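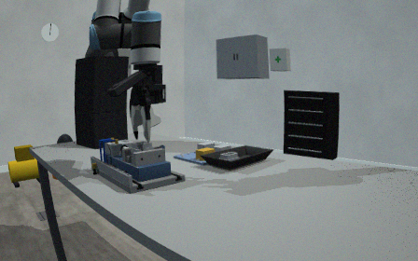

Arm over the long white worktable (render)

From: the list maintainer
To: ondgate-users
Date: April 30, 2020
Subject: Re: Moving the old archive off Kurkero

An earlier message said:

> Is the whole archive coming across, or only the threads
> since the last split? I have links to old posts in a lot
> of my notes and would hate to see them all go dead. Also,
> will we have to sign up again at the new place?

The whole archive is coming across. The export from Kurkero has 3,821 messages in it, going back to the first test post, and all of them load on the Ondgate side. Threading is right for most of them. It breaks where people changed the subject line halfway through a discussion, and in those cases you will see two short threads where there used to be one long one. I don't plan to repair these by hand.

You do not have to sign up again. Addresses and delivery settings are carried over as they are. If you get the digest now, you will get the digest after the move. The one setting that does not survive is the vacation hold, so if you have one set, please turn it on again yourself once you get the welcome notice.

About the links. Kurkero numbers its posts by list, and Ondgate numbers them by the order they were imported, so the old addresses can't simply be carried over. I have made a lookup table that takes an old number and sends you to the new page. It will stay up at least until the end of June, and longer if the old host lets us keep the name pointed where we want it. If you keep notes with old links, I would still update them when you have the time.

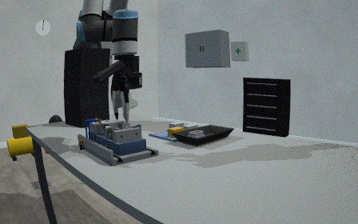
Attachments are the part that has taken the most work. The old host stored them apart from the messages and gave every one a new name, and the export left out the list that says which belongs to which. I matched nearly all of them by size and date. There are 18 left over that I can't place. I will put them in a folder on the Fenorik mirror – if you recognize one of yours, write to me off list with the file name and the thread it came from.

Two other points that came up off list:

The size limit for a single message at Ondgate is lower than what we have now. Plain text will never reach it, but scans will. Please put large files on the mirror and post the address.

Search covers the message body and the subject, but not the inside of attachments. It was the same at Kurkero, though the help page there claimed otherwise. The Brandão index, which some of you use to look up older topics, will be rebuilt after the import and may give odd results for a few days.

Posting stays open on the old list until the switch. After that, mail sent to the old address will bounce with a note giving the new one. I would rather have it bounce than forward, as forwarding caused the double posts we had the last time we moved.

If something looks wrong in the new archive, send me the subject line and the date of the message. A screenshot alone is hard to work from.

List maintainer, ondgate-users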